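Home | News | Tips
Search this site... Go

The paper bag on the storage lid: keeping small toys in one place
By Radoslava Holub

Many of you wrote to me after the December letter and asked what I do with the small toys, the ones which are too many for the shelf and too few for a big box. My answer is a little embarrassing for a person who writes about tidying. I use a brown paper bag from the shop.

The method comes from Quyên Cù, who had it in her kitchen long before me. You take a strong bag, open it wide and fold the rim down to the outside until the walls are low. Then you put tape over the folds. Paper likes to stand up again, and without tape the bag will close itself in the night. Black tape is good for this – it is strong, and you see quickly where it begins to come off.
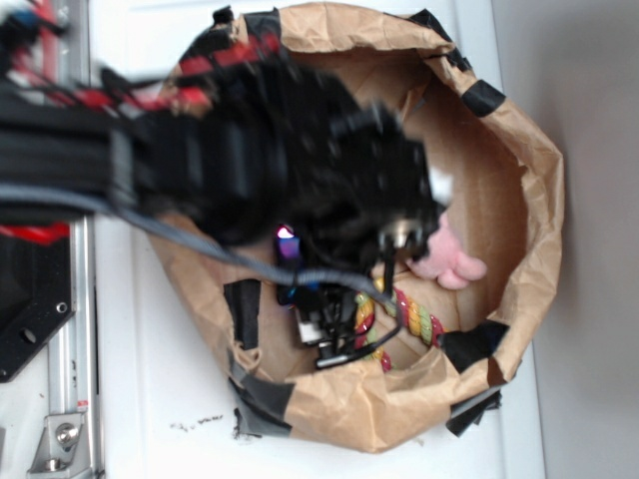 I was asked also how low the walls should be. For me the correct height is when a child can look in from above and find the toy without turning the bag over. If the walls are too high, everything goes out on the floor. If they are too low, the ball escapes. I fold two times and stop, but Skye Rankin folds three times and says my bags are still too deep. We have not agreed about this.

Soft things go in first. A plush toy can be pressed against the wall and it holds the paper in its form. A rope toy can lie next to it in a curve, it does not need its own place. Please do not put anything with sharp corners in the bottom, or anything that can leak. The paper forgives many things but not juice.

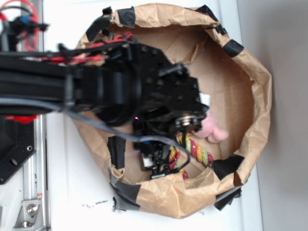
The second question was where to keep the bag. Mine stands on the lid of a white storage bin, close to the sink. The bin is for the things we use seldom, and the lid is flat enough in the middle. When I need the bin, I lift the bag away with both hands under it. Do not lift it by the rim, the tape is made for holding folds and not for carrying.

When the bag is tired you fold a new one. I move the old tape only if it still sticks well, and usually it does not. The last bag lived 17 days in our house, and I think this is a fair result for something that was free. 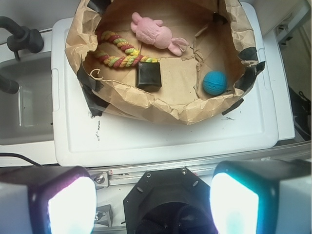 Pink plush toy, braided rope, small black cube and turquoise-blue ball in the folded bag.

If you have a better way to fold the corners, please write to me. Yi-chun Tseng has promised to show us her version in the next letter.

Filed under: Small Storage, Toys, Paper & Tape
© Perna Home Letter | Contact the editor | Back to top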